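Tanoli wired controller: three months in and I still reach for it first

I bought the Tanoli in March after my old wireless pad died on me halfway through a boss fight (low battery, no warning, you know the feeling). I told myself I'd get something cheap with a cord on it to tide me over. Well, the tide has gone out and I'm still using it!

First, the basics. It's a plain black controller with a thin cable. No lights, no swappable plates, no app that wants your email address. You plug it in and it works. I tried it on my desktop and on an elderly laptop, and both picked it up before I'd sat down. I paid 43 dollars at Zolarley, the little electronics shop by the bus station, and I'd pay it again.

The sticks are the part I love. They have a bit more push-back than I'm used to, and for the first evening I kept understeering in Tokness, the rally game I've sunk almost 400 hours into. By the second evening it had clicked. I took my best time on the Stuladcombe hill stage from 80 seconds flat down to something I won't print in case I can't repeat it. My thumbs don't slide off when things get sweaty either, and I'm a nervous driver, so they do get sweaty.

The triggers are smooth all the way down with no dead spot at the top. The shoulder buttons are clickier than I'd like late at night, when there's someone asleep on the other side of the wall. The D-pad is fine. I don't play fighting games, so ask somebody who does.

Weight: 307 grams on my kitchen scale with the cable coiled up next to it. That's on the heavier side for a wired pad, I think, but it sits nicely in my lap and I haven't had sore wrists once.
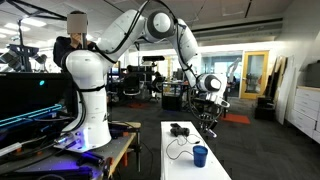 Now the cable, which I expected to hate. It's thin and soft, and it goes where you put it instead of springing back into the shape it had in the box. You do still have to think about drinks. A loose cord and a cup on the same table will find each other sooner or later, and I've mopped up one iced tea already. I now run mine around the back of the desk, and I'd suggest a plastic cup if you're as clumsy as I am.

Small gripes: the matte finish shows fingerprints, and the start button is so flush that I have to feel around for it. I'd also have liked a strap for the cord. A bread bag tie does the job.

Four and a half stars, and I'm going back on Friday for a second one so we can finally do split screen.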